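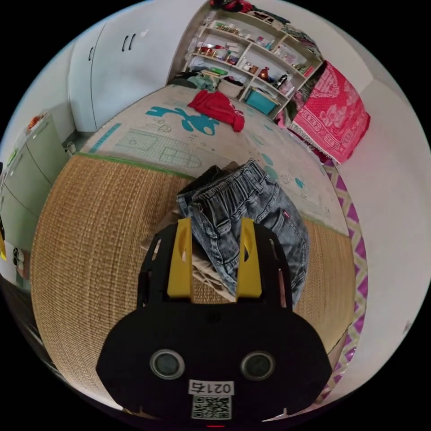
# Quiénes somos

Skevusia nació en un piso con demasiada ropa y muy pocos armarios. Rosine Courtois y Obed Opoku compartían entonces casa, lavadora y una colección de cestas que nunca llegaban a vaciarse, y una tarde de mayo decidieron sentarse en el suelo, extender una esterilla y no levantarse hasta que todo estuviera doblado. Tardaron lo suyo —Rosine sostiene que cenaron allí mismo, entre calcetines—, pero les gustó tanto la tarde que la repitieron con los vecinos, luego con los amigos de los vecinos, y así, sin haberlo pensado mucho, acabamos teniendo una pequeña escuela de orden doméstico.

Hoy somos un equipo de 7 personas y por nuestros talleres han pasado ya 443 familias. Seguimos trabajando en el suelo siempre que se puede. Una esterilla grande de paja da sitio para estirar bien unas perneras, permite que los niños se acerquen a ayudar (o a deshacer, que también forma parte del asunto) y nos obliga a tomarnos la tarea con calma. Quien prefiera una mesa, por supuesto, tiene mesa.

## Lo que hacemos

Nuestro taller de siempre se llama Lelance y está dedicado a la ropa de diario: vaqueros, pantalones de chándal, camisetas, pijamas y esa prenda suelta que aparece al final y no es de nadie. Empezamos por los pantalones, que son los que más abultan y también los más agradecidos. Se ponen planos, se alisa la cintura con la palma de la mano, se junta una pernera con la otra y se dobla hacia arriba, sin apretar. Con las cinturas elásticas hay que tener un poco de paciencia, porque se encogen y tiran de la tela, y Gheorghița Avram, que lleva con nosotros desde el segundo año, dedica a eso una buena parte de la primera sesión.

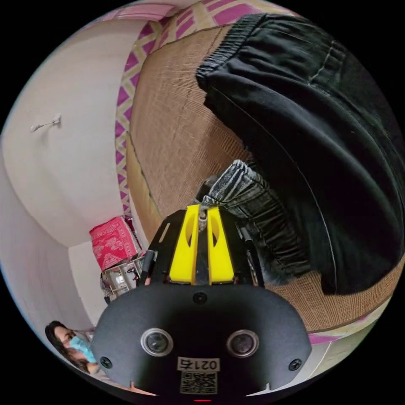

*Pantalones negros y vaqueros con elástico en el tobillo, sobre la esterilla.*

Drolach es el otro taller, más corto, y va de los cuartos de los niños: las mantas, la ropa que se ha quedado pequeña y las estanterías que hay que poder usar a su altura. Lo lleva Anqi Jiang, que antes fue maestra de infantil y sigue cantando mientras recoge. Cada taller dura 50 minutos, con un ratito después para preguntas, café y bizcocho si Obed ha tenido tiempo de hornear.

También vamos a domicilio. Kwabena Issahaku visita las casas de quienes nos lo piden, mira con la familia qué ropa se usa de verdad y se queda a doblar el primer montón con ellos. Hay quien nos llama al cambiar de estación y quien nos llama después de una mudanza, y a todos les decimos lo mismo: no hace falta ordenar antes de que lleguemos.

## Dónde estamos

Nos encontrará en el edificio Becerra, en la primera planta, subiendo a mano izquierda. La sala tiene más de 40 metros cuadrados y mucha luz por la mañana. Traiga ropa cómoda, calcetines que no resbalen y un montón de ropa limpia de su casa, del tamaño que quiera. Los niños son bienvenidos en todos los grupos y no pagan.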